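# Keeping Track of Cold Samples: A Talk with Iman Tawfik

Iman Tawfik has managed the sample store at Binbridge for eight years. We spoke on February 17, 2021, mostly on the subject of freezer inventory.

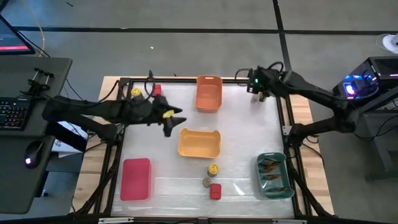 The store runs on racks of 81 positions, nine by nine, and Tawfik says most of her trouble used to come from the last row. "People filled it from whichever end was closest," she said. "Then the map said one thing and the rack said another." She now has every rack filled from the same corner, and the corner is notched. Color does part of the work too. An orange bin on the table is easy to pick out against a white sheet, and she wants the same thing in a freezer, where the door is open for 90 seconds at most. "If you have to read a label to find the right shelf, you've already lost half your time."

The old inventory was a spreadsheet kept by Reda Benkirane, who has since moved to purchasing. It had 101 columns. Tawfik replaced it with Wusa, a rack-mapping program that reads the codes on the bottoms of the tubes. The move took until June of the following year, longer than planned, and one freezer had to be checked by hand.

"We found tubes with no record at all," she said. "Good tubes, in good shape. We kept them in quarantine and asked the project leads one by one."

She is less sold on automatic stores. Binbridge looked at one and decided against it — the ceiling was too low, and the service contract cost more than a second technician. Doaa Ait Ali was hired instead and handles withdrawals in the morning. Returns go in after lunch.

I asked what she would change next. "The forms," Tawfik said. "A withdrawal still needs two signatures on paper. I'd like that gone before we buy another freezer."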